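Nov 1, 2019

# The toll books of Slanina: notes from a conversation with their cataloguer

The salt toll at Slanina was collected at a bridge, and every cart that crossed was entered in a book. The series runs from 1761 to 1848, with gaps. It comprises 65 volumes, most of them narrow folios in limp vellum, and until this year it was described in a single line of the town archive's printed guide. The cataloguer who has now worked through it agreed to talk about the method on condition of not being named, as the final report has yet to be approved.

The first task was to establish what order the books were in. "They had shelf numbers, but those were given in the 1890s by somebody who went by size," the cataloguer said. "Volume 12 was earlier than volume 3. Two volumes were halves of the same year, bound by different people." The clerks wrote the year on the first leaf only, and where that leaf is lost the date has to be worked out from feast days, from changes of hand and from the rate of toll, which was altered several times by printed order.

Paper was the second source of evidence. Each sheet was examined over a light panel and the watermarks recorded, with chain-line spacing measured to half a millimetre. The survey covered 1,134 leaves. Most of the stock came from one mill upstream, and its mark, a fish over two letters, exists in a pair of moulds that wore at different speeds. "When the tail of the fish breaks, you are after 1783. I can say that because we have dated leaves on both sides of the break. For the other mould I would not commit myself to anything closer than a decade."

Scanning was carried out by Brutix in September, on a cradle that opens to 110 degrees. Limp vellum moves while it is being turned, and the first batch was returned because the gutter text was out of focus. The cataloguer was matter-of-fact about this. "It's in the contract that they repeat it, and they repeated it."

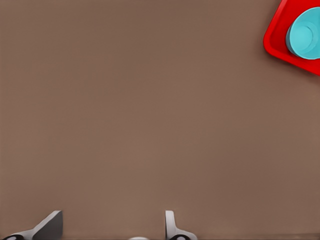
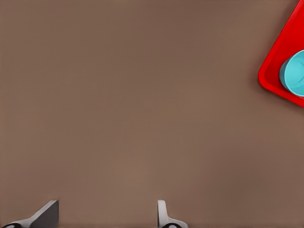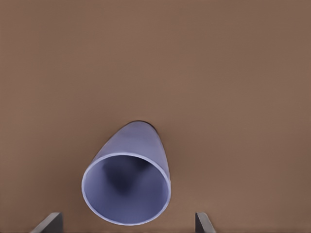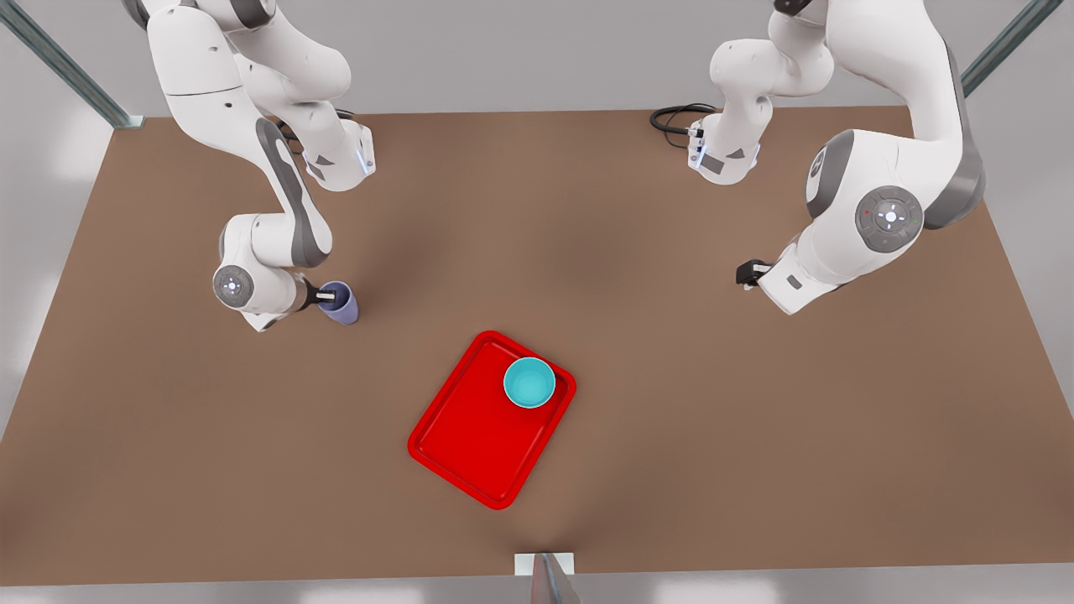
Bidance takes a different view of the dating and has put it in writing: a worn mould could be mended and used again, so that a broken tail gives an earliest date for one state of the mould and says little about any single sheet. It would prefer the undated volumes to be entered by quarter-century until the inks have been compared.

The cataloguer accepted part of this. "A mended mould shows the mend. The new wire is sewn on, and the sewing dots leave their own marks. I looked for them and didn't find any. But paper could lie in a store for years before it was used, and on that point they are right. The catalogue gives the date of the writing where we have it and the date of the paper in a separate field."

That field was one reason for moving the work to Codex, the database the archive now uses for all its bound records. The older system had room for one date per item. In Codex each date carries a note of its grounds, in a fixed list of terms: stated, from content, from hand, from paper. A user can search on stated dates alone and ignore the rest.

The entries themselves have been transcribed for a sample of years only. A normal line gives the carter's name, his village, the number of horses, the load in local measure and the sum paid. Local measure is the difficult part. The Slanina barrel was enlarged at least once, and the clerks continued to write the same abbreviation for it. "You can see the toll per barrel go up without any order to explain it," the cataloguer said. "Either the order is lost or the barrel was bigger. I think the barrel was bigger, since there is a cooper's bill in the town accounts – but the bill has no measurements."

Names have been left as written. The index brings together 229 village spellings under modern forms, and the original spelling is kept beside each one. Carters' names have not been grouped at all. Fathers and sons drove the same road with the same first name, sometimes in the same week, and the books do not tell them apart.

Asked what remained to be done, the cataloguer mentioned the covers. Several were made from discarded parchment, and writing is visible on the inner side where the paste has lifted. One appears to be a leaf from a service book with musical notation. They have been listed and photographed in place, and no lifting is planned.

The volumes may be consulted in the reading room on foam wedges, one at a time. Volumes 7 and 41 are withdrawn because of ink corrosion, and readers are given the scans.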